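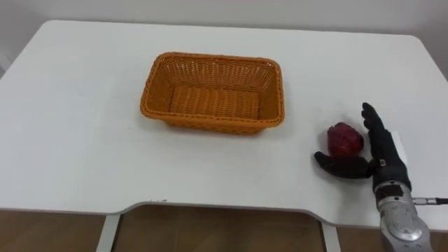

I moved my recipe notes out of Fandero in March and have spent the months since then deciding what a recipe file should look like. The export came to 184 entries. Of those, 68 had no yield, and a fair number had two different oven temperatures in the same text, one from the original and one I had typed in later without deleting the first.

The format I settled on is a plain text file per recipe. The first line is the title. The second line is the yield by weight, in grams. Then a blank line, the ingredients, another blank line, and the method. No tags, no ratings, no photos. Search is handled by the operating system, and it is faster than Fandero ever was.

Yield by weight caused the most work. "Makes one loaf" is useless if the pan changes. My standard pan takes 700 grams of dough, so every bread recipe now carries a dough total, and scaling is one division. A recipe that totals 925 gets multiplied by 0.757. I keep the unrounded factor in the file and round only when weighing, to the nearest gram for flour and water and the nearest tenth for salt and yeast. Rounding earlier than that gives visible errors in the yeast on small batches.

Volume measurements were converted once and then removed. This is the part I expect some readers to object to. A cup of flour in my kitchen came out at 132 grams when spooned and well above that when scooped, and the older recipes don't say which was meant. I made each doubtful one with the lower number, looked at the dough, and wrote down whatever I ended up adding. Eleven recipes are still unresolved and sit in a separate folder.

Ingredient order follows the order of use. When an ingredient is used twice it is listed twice, with the two amounts kept separate. Fandero merged duplicates automatically, and I lost the split on several enriched doughs where part of the butter goes in late. There was no way to get that back from the export. If you are planning a similar move, check for this before you close the account — the merged view and the original text are stored separately, and only the merged view is exported.

I looked at two other programs before going to text. Melico has a good scaling tool but stores everything in its own database file, and I didn't want to do another export in five years. Brodutance reads text files directly, but it insists on a header block with nine required fields. I filled in the header for a dozen recipes and stopped.

Temperatures are written as oven setting, with the actual reading in parentheses where I have one. My oven runs 15 degrees low at the top of its range and is close to correct at 350. Anyone copying these files should use the number in parentheses.

Times are given as ranges with a test at the end: internal temperature for bread, weight loss for dried fruit. A time without a test is marked with a question mark. There are still a lot of question marks in the cake folder.

The script that does the scaling is 40 lines long and handles only grams. It skips any line without a number and prints it unchanged. It doesn't handle eggs, so I write eggs as a weight with the count after it in brackets. I will post the script once it stops treating "00 flour" as a quantity.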